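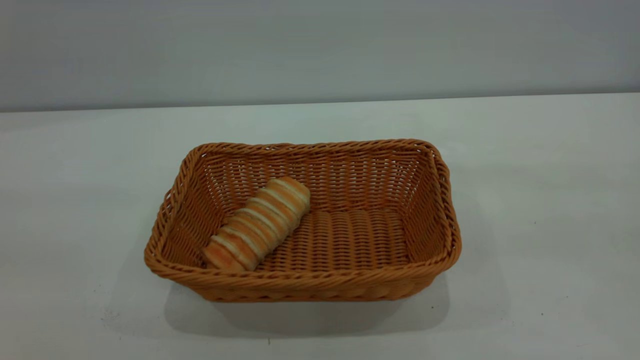 Jana Hellwig reckons a bread basket should never be asked to hold soup, and after reading her review we've added a line to the care notes. Two stars, Jana, and fair enough.

Erberg Bread Basket, rectangular

A shallow woven basket in a warm orange-tan colour, with rounded corners and a thick braided rim that flares out a little at the top. It'll take one striped pastry and leave you looking as though you've shown restraint. More will fit. We don't judge at Stotilent, we just sell the baskets.

The weave has small gaps in it. Flaky things shed, and some of what they shed ends up on your tablecloth. Line it with a serviette if you've got the good cloth out, or blame whoever's sitting nearest.

Care: shake it out over the sink, wipe with a damp cloth, dry it somewhere with a bit of air. Keep it out of the dishwasher and off the barbie. No soup.

Holds up to 500 g of bread
Sold singly or in a set of 2
Cafe cartons of 64, by order only
Colour varies a bit between batches

Back in stock in December. Matching Mansour liners sold separately, naturally.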